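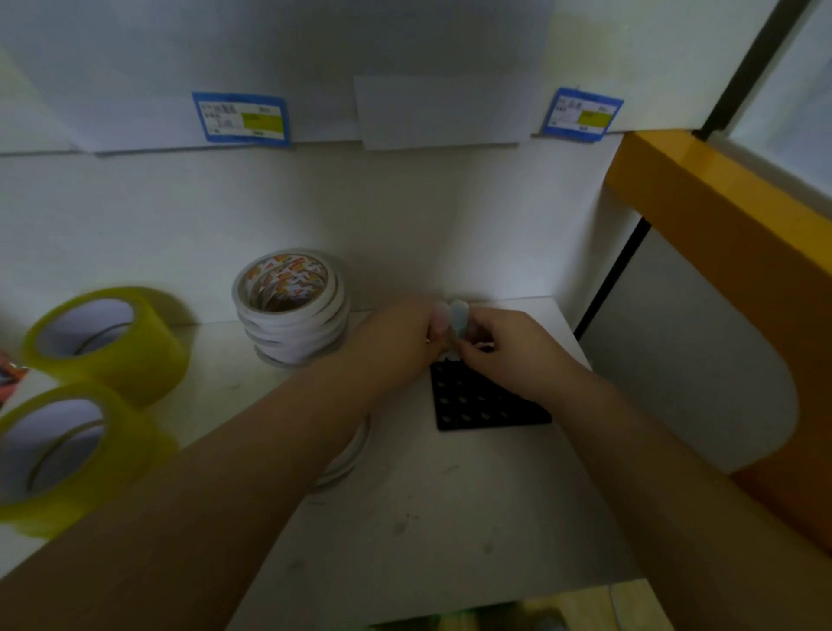 Chapter 4
Gathering Examples

A learning system knows what it has been shown, and most of what it has been shown is somebody fiddling with something small. Students arrive at this chapter hoping for mathematics. There is some, starting in section 4.3. First we need to talk about shelves.

When Ghazal Yazdani began collecting hand demonstrations for the Sandari project, her plan called for 840 recordings of people handling small parts near ordinary stock such as rolls of tape. She got 346 she could use. The rest were spoiled in ways the plan had not foreseen: forearms covering the part, people starting before the recording did, and one entire Saturday labelled "misc".

Forearms deserve a word of their own. A camera worn on the head sees roughly what the worker sees, including a generous helping of sleeve or wrist. The moment you most want to record, when the fingertips close, is the moment the fingers are most in the way.

In this chapter you will learn to:
write a task instruction two people will read the same way
decide when an example starts and stops
label a grasp you can only half see
throw work out without sulking

4.1 What counts as one example?

Suppose a worker picks up a part, drops it, swears and picks it up again. Yazdani's team argued over this for 13 days.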